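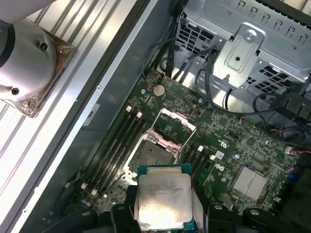 Wister Bench Automation Program
Interim progress report to Votetmont
Prepared by Florencia Huenchumán, 20 January 2024

1. Scope of the period

The program asks whether a robot arm can take over routine shop-floor chores at the Godoy refurbishing line. Work in this period was limited to one chore, the processor swap on desktop and server boards. Cable routing and drive removal were deferred to July with the agreement of Fermín Arancibia.

The swap is divided into four steps: open the load plate, lift the old processor, place the replacement, close the load plate and lever. Each step is scored separately. A step that needs a hand on the part is scored as failed, even if the arm finishes the motion afterward.

2. Trials

We planned 2000 step trials and ran 1400. The shortfall comes from a late delivery of donor boards and from time spent replacing finger pads. Of the trials run, 948 were completed without help. Lifting and closing account for most of these. Placement is the weakest step.

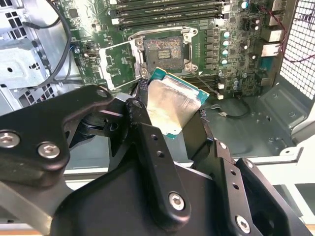 Figure 1. Processor held over the open socket, load plate flipped back. Residue is visible on the socket.

Placement failures fall into two groups. In the first, the processor tilts between the fingers and reaches the socket with one edge low. In the second, glare from the metal lid upsets the pose estimate and the arm stops before contact. Gilmar Camargo has changed the grip height and lowered the bench lighting. The first change reduced tilt on clean parts. The effect of the second has not yet been measured.

Old thermal paste remains a problem for both groups. Cleaning is still done by hand and is not included in the cycle time.

3. Load plate and lever

Closing is done with a fingertip, with no special tool. The arm approaches the plate from the front and pushes until the force limit is reached. 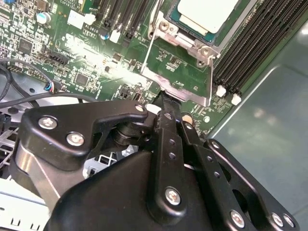

The force limit is now set per socket type. A single value was used at first and left some levers short of the catch. Agustina Urrutia maintains the table of limits, which covers 8 board models at present. Boards outside the table are rejected at intake.

4. Assessment

The arm is not ready for unattended work on this chore. A trained technician is faster on every step and can recover from a bad placement, where the arm can only stop and call for help. Supervised use on known boards looks feasible once placement improves.

5. Next period

Finish the remaining trials. Test the revised finger pads from Joltau. Log tilt at the moment of grip and again above the socket. Benjamín Villalba will send the revised budget for donor boards separately. No change to the total award is requested.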